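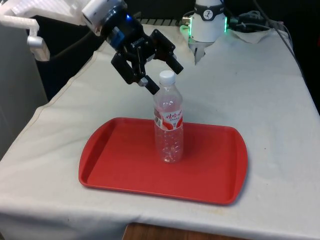

Ticket 3534
Subject: Bottle filler on sixth floor stops early, slow flow
Site: Skjelbred building, pantry next to room 601
Unit: Vultia wall-mounted filler, chilled, with cartridge filter
Status: Closed
Priority: Normal

Reported problem

Filler starts normally when a bottle is placed under the sensor, then shuts off before the bottle is full. Removing the bottle and putting it back starts a second fill, which also stops early. Flow is weaker than on the unit one floor down. No error code on the display. Filter light is green. First noticed in August, worse in the mornings.

First response

Please confirm the following before a visit is booked:
1. Does the early stop happen with bottles of different heights?
2. Is the stop valve under the counter fully open?
3. When was the cartridge last changed, and was the counter reset afterward?

Reply from site

Same result with tall and short bottles. Valve handle is in line with the pipe. The cartridge has a sticker but the date has rubbed off. The counter was reset during the last service and we have no record of a cartridge going in at the same time.

Visit 1 – Venemia field service

Static pressure at the stop valve: 49 psi, within range. With the filler running, pressure upstream of the filter held steady. Downstream it fell sharply as soon as the solenoid opened. Restriction is therefore in the filter head or the cartridge.

Removed cartridge. Outer wrap brown, sediment in the bowl. Ran the unit for one minute with the bypass plug fitted and flow returned to normal. Sensor window wiped down. It was slightly hazy from hard water but read correctly before and after.

The early stop is a separate matter. The controller has a maximum run time per fill, and at the reduced flow it was reaching that limit before the bottle was full. The unit treats this as a normal end of fill, so no code is stored.

No cartridge of the right type on the van. Ordered one from Flistoder. Bypass plug removed, old cartridge refitted, unit left switched off with a notice on the front. 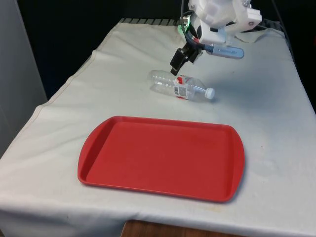
Visit 2 – Venemia field service

Fitted new Flistoder cartridge and new O-ring. Flushed to drain until clear. Reset counter and wrote the month on the cartridge in marker.

Timed a 300 ml draw three times. All three were within the figure in the service sheet. Filled a large bottle from empty in one run with no early stop. No leaks at the head after ten minutes under pressure.

Run time limit left at the factory setting. It can be raised from the service menu, but this would only have hidden the blocked filter.

Notes for site

– The green light follows the counter only. It does not measure flow or pressure.
– Do not reset the counter unless a cartridge is changed at the same visit.
– If early stops come back, compare flow with the fifth floor unit and include the result in the new ticket.

Closure

Site reports normal operation for two weeks. The morning pattern was not explained. Demand on the riser is higher at that time and may have added to the pressure drop. No further work planned. Reopen under the same number if needed.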